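3.2 Listening sessions and material

The recordings used in this study come from the Bastos collection, which holds 131 private tapes of piano recitals made in Hemville and Grundow. Most of these tapes were never sold. We selected 20 of them, with the condition that the same work must be played by at least two pianists. The final set contains mostly late sonatas and a small number of concertos in versions for two pianos.

Each listener heard the recordings in pairs and wrote comments by hand. We did not give a list of terms to the listeners, as was done in our first trial in August, where the list influenced the answers too much. The listeners were free to write about tempo, pedal, tone, or any other matter that they found important. When a comment mentioned a specific passage, we asked for the measure number, but it was not always given. 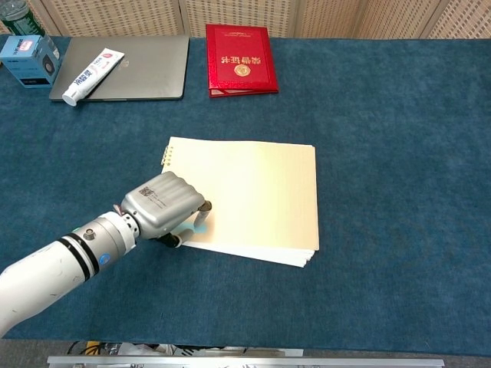
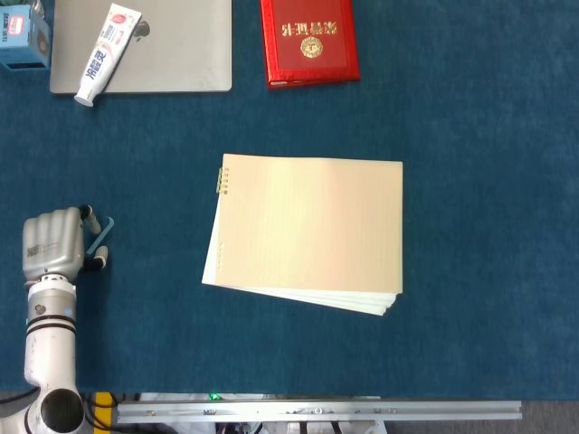 Figure 2. Paper materials on the blue table covering.

The comments were typed by the first author and read again by Nayara Sales, who did not know which pianist was on which tape. Words which describe speed ("hurried", "patient") were separated from words which describe sound ("dry", "round", "covered"). This separation is not always easy. For example, the word "heavy" was used by one listener for a slow tempo and by another for a strong left hand. In such cases we kept the word in both groups and marked it.

A further difficulty is the quality of the tapes. In 8 of the recordings the upper register is weak, and a listener may call the tone "dark" when the cause is the tape and not the pianist. Lindalva Evangelista prepared new transfers of these with the Ravomum filter, and we used the transfers only in the second session. The comments on tone from the first session are therefore reported separately in Section 4, while the comments on tempo from both sessions are joined.

We did not correct the pitch of any recording. The two tapes which run slightly fast were kept at their original speed, and the tempo values given in the tables should be read with this in mind.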